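Equipment Review: Stekeck Two-Finger Gripper Kit
Reviewed by Wayne Sawatzky, Fourie Technical Library
17/03/2018

The Stekeck kit is sold to schools and small workshops that already own a light robot arm and wish to handle rounded or delicate items. It comprises two fingers, a mounting plate, a wrist camera and a printed manual. The library received the kit in January and tested it on an Ollum arm at the Fourie bench.

Installation took 80 minutes, most of it spent on the camera cable. The manual covers the mounting plate well but gives the cable a single paragraph, and the drawing that goes with it shows an earlier connector. Readers fitting the kit to a Muvach arm will need a separate adapter.
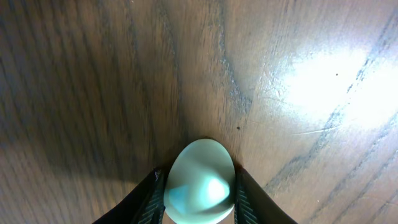

Photo: Fourie Technical Library / W. Sawatzky

Ribbed pads line the inner edges of the black fingers, and it is on these that the kit's claims chiefly rest. The pale green egg-shaped piece was held by its sides with light pressure. The reviewer completed 1,000 closing cycles over 9 sessions and dropped the piece 17 times, in most cases when it had been approached off center.

The camera's view of the fingertips is useful for alignment. Glare from a varnished tabletop remains a difficulty, and users are advised to move their lamps before adjusting the software settings.

The kit is recommended for teaching use. Purchasers should request the revised cable drawing when ordering. Replacement pads are sold in pairs.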